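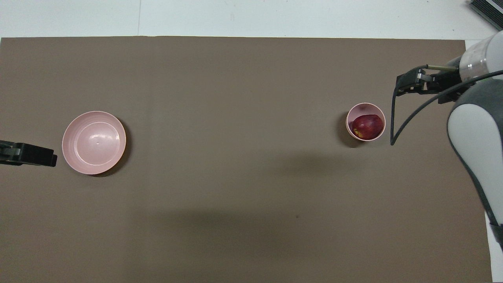 A shallow pink plastic bowl on a brown board.

Friesen Ceramics School runs its glaze course out of two rooms behind the Mosard hardware store. Mayu Nagano has taught it for 19 years, and most of her students arrive wanting to talk about colour. She starts them on water.

"Tap water is a material," she said when we spoke. "You weigh the powders to a tenth of a gram, then fill the bucket from whatever is nearest. The calcium in it will change how the glaze settles."

Her standard test batch is 600 grams dry. Smaller batches exaggerate weighing errors, and larger ones waste stock when the recipe fails. Powder goes into the water and is left to soak before anyone stirs it. Stirring early traps dry lumps, which then have to be pushed through the sieve by hand.

Asked about equipment, Nagano was brief. She buys plastic basins in preference to metal ones and replaces them when the inside is scratched. "Cobalt sits in a scratch. You wash it, it looks clean, and your next white has blue specks. I keep separate basins for cobalt work."

Specific gravity takes up most of the second session. Students weigh a measured volume of glaze, divide by the weight of the same volume of water, and write the result on the lid. Nagano aims for 1.45 on dipping glazes. She does not accept descriptions such as "like cream" — she has seen what people mean by cream.

The kiln log is the other fixed habit. Shirley Haslam, who fires the school's kilns, records the temperature every 50 degrees on the way up and keeps the witness cones from each shelf.

"The controller tells you what the thermocouple felt," Haslam said. "The cones tell you what the pots got. On the bottom shelf those are different numbers."

She traced a run of dull celadons last December to a worn element, using the cones alone. The controller had reported a normal firing each time.

Nagano's next course covers iron glazes in reduction. Students are asked to bring a respirator, a notebook with numbered pages and one glaze that has already failed.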